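In Defense of the Shared Coffee Table

Opinion

Among the questions that reach the workplace services desk at Stistatau each year, few return as reliably as the matter of coffee. It arrives in July, when the supply contracts are reviewed, and it arrives as a question of cost. The building has a canteen. The canteen serves coffee from eight in the morning until four in the afternoon. On what grounds, then, should the organization continue to maintain small capsule machines on the upper floors, each with its own table, its own cleaning schedule and its own quiet demands on the budget?

I wish to set out the grounds. I do so in a personal capacity, although I have sat through enough of these reviews to know the opposing case well, and I regard parts of it as sound.

The opposing case was put most clearly by my colleague Arnout Van Damme, who prepared the last comparison. The nine machines now in service cost the organization 1,540 euros in descaling and replacement parts over the period he examined. A single large machine in the canteen, under the Jorneo service plan, would have absorbed the same demand at no added charge for parts. His arithmetic has not been disputed, and I do not dispute it. He also observed that capsules produce waste, that staff leave tanks unfilled, and that the state of a shared table at the end of the afternoon is seldom a credit to the people who have used it.

All of this is true. It nevertheless treats the coffee table as a dispenser, and measures it as one would measure a dispenser. A small machine asks something of the person standing in front of it. The lid must be lifted, a capsule chosen and set in place, a cup brought to the spout. The tank is transparent, so its level is plain to anyone who cares to look, and the next person's coffee depends on whether someone did. These are modest duties. They are also among the few duties in a large office that are shared equally by the director and the trainee. 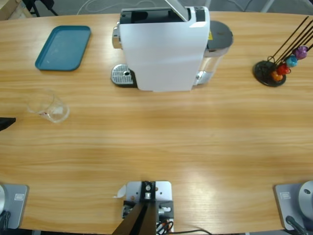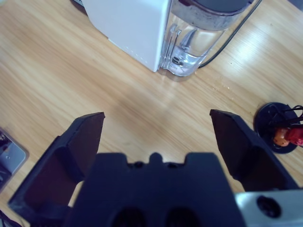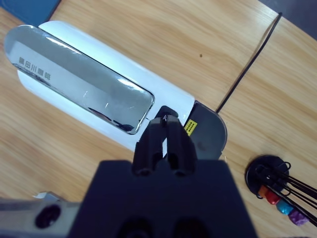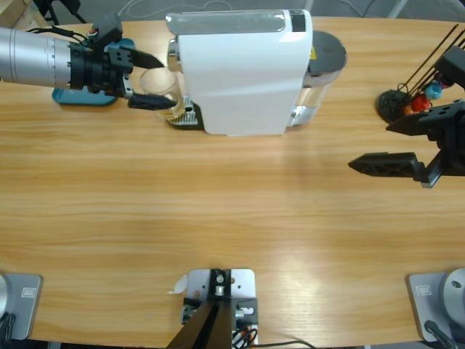
A white capsule machine with its clear water tank, on a wooden table. The first and last views also take in the foot of the capsule stand.

The choice of equipment deserves more attention than procurement customarily gives it. When the Plestness annex was furnished, the coffee points were fitted into closed cabinets, on the view that appliances should be kept out of sight. The machines were pushed against a rear panel, and filling the tank meant drawing the whole appliance forward by its base. Within a season the tanks were being filled from above with whatever vessel was at hand, and the cabinet floors had swollen. Liesbeth Willems, who then managed the annex, had the doors removed and the machines placed on open tables that could be reached from every side. Complaints fell away, and the cleaning staff were able to wipe a surface in one pass.

From that experience I would draw a rule that applies well beyond coffee: an object that many people must look after should stand where many people can get at it. A tank that is hard to lift out will not be rinsed. A drip tray that cannot be seen will not be emptied. The same holds for the printer, the first-aid cabinet and the meeting room whiteboard, none of which are improved by being concealed.

The capsule stand merits a word as well. Mr. Van Damme's comparison listed it under accessories and proposed its removal, with capsules to be issued in sealed boxes of a single blend. An open stand does have its faults – the popular varieties go first, and the same two remain at the bottom until someone takes pity on them. Yet it shows at a glance what is left and what must be ordered. Garba Ogundipe, who handled supplies at the Akinola office before joining us, never kept a written stock list for coffee. He walked past the stand.

I would concede more on the subject of cups. The organization bought 2,000 paper cups last year for floors on which nearly every desk already holds a mug. That purchase should stop. A glass or a mug, washed by the person who used it, is cheaper and pleasanter to drink from, and it spares the bins. If the review must find a saving, it may be found there without touching a single machine.

On cleaning, I am persuaded that the present arrangement is too loose. A notice requesting that users "leave the area tidy" invites each reader to decide what tidy means. Bram Baert has proposed a short card for every table, stating that the grate is to be rinsed at noon and at the close of the day, and that spent capsules are to be removed before the container is full – a sensible measure, and one that costs the price of printing. I would add only that the floor using the table should set its own rota. Rotas issued from the ground floor have a poor record in this building.

The review will shortly be placed before Ruben Van Wijk for decision. I ask that the figures be read together with a visit to one of the upper floors at ten in the morning, when people from departments with no other reason to meet are waiting their turn at the same table. The canteen will continue to serve those who prefer it. The machines should stay where they are, the paper cups should go, and the contract for descaling should be renewed before the current one lapses in September.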